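The Bedspread Is Not a Filing System

I own a closet. I want that on the record before I go any further. It has a rail, two shelves and a door that closes if you lean on it, and for most of July it has held a vacuum cleaner, my winter coats and a box marked KITCHEN MISC from a move I made in my twenties. Everything else I wear, dry myself with or intend to mend has been living on the bed.

I didn't plan it. You bring the clean laundry in, you put it down for a second so you can answer the phone, and by bedtime it's too late to be a grown-up about it, so the whole heap gets shoved over to the wall side and you sleep on the other. In the morning you make the bed around it. After a week of that, the heap has a shape and a kind of legal standing. I started reaching into it for socks without looking, the way you would with a drawer.

My friend Smaranda Husar, who irons pillowcases and sees no reason to hide it, came by to return a casserole dish and got as far as the bedroom door. She asked which side was mine. I said the left. She said, "And who has the right?"

So I did what anyone does when they've been shamed, and went shopping. I bought a set of drawer dividers called Sukier, which came flat and were meant to fold into a honeycomb. I don't own a dresser with drawers deep enough for a honeycomb. I found this out after folding all of it. I also bought an over-the-door hook rack from Plakgate, and it does hang over the door, and now the door doesn't close even if you lean on it. I have hung one bathrobe there and I hit my forehead on the top hook every time I go looking for it.

Then came the folding method. A man who calls his newsletter Grusness has a system in which every piece of cloth in the house is folded into thirds, then thirds again, then stood on its edge like a book. He has written 1517 words on T-shirts alone. I read them all sitting on the corner of the bed, the only corner available, with a damp washcloth slowly soaking into my jeans. It's a good piece. He's very firm about sleeves. I folded four T-shirts and stood them on the mattress, where they leaned on each other for a while and then lay down, and I felt they'd made the right call.

What finally worked was stupid and cost nothing. Petrică Pană from downstairs, who used to do hotel linens and can fold a fitted sheet in the air while talking about soccer, told me to stop sorting by person, season or color and sort by how far the thing has to travel. Bathroom things first, because the bathroom is close and you can throw them. Closet things next. Things that live on the bed last, and they don't get folded at all, they get spread. He told me to set the oven timer for 17 minutes and quit when it rang, whatever state I was in.

The first time, I was in a terrible state. I had spent most of the 17 minutes on one decision, and the decision was about a scarf. The second time went faster. By the third I'd developed opinions. Here are some, free of charge:

Hang the shirt now. You think you'll fold it. You won't.

Anything you pick up and put down twice is either going to charity or needs a button.

Do not try things on. I lost an entire evening to a pair of linen pants.

If you find a towel in with the clothes, don't fold it on top of the clothes. Walk it to the bathroom. I know it's eleven steps. Walk it anyway.

I'm a slow learner on that last one. I own one set of good towels, Akgül, bought on sale in a fit of optimism, and I treat them the way other people treat a wedding china service, so naturally they're never where they should be.

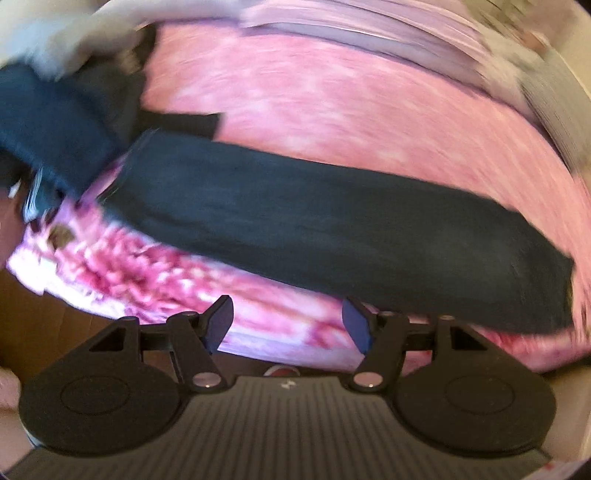
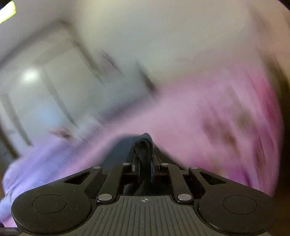
Dark cloth is my weakness in general. I buy navy everything, on the theory that it won't show anything, and the theory holds up until you need to tell one navy thing from another at six in the morning. Folded, it could be a towel or it could be a sweater, and you only learn which when you're dripping. The pink fabric in the first picture was supposed to help with that. Anything dark shows up on it right away, and that long navy stretch lying slantwise across it is visible from the hallway, and still I walked past it I don't know how many times. Pink is a loud color and I've apparently learned to sleep through it.

The pink and white floral is a separate problem. I've never decided what the pattern is. Roses, if you're feeling generous. It looks blotchy enough to me that I keep checking it for stains, and it goes with the bedspread a little too well, so it tends to get overlooked until the very end of the sort, when the timer's going and I'm throwing things toward the bathroom.

Current status: the wall side of the bed is down to a modest ridge. The honeycomb is in the kitchen holding onions. Smaranda has been invited back, and says she'll bring her own pillowcase.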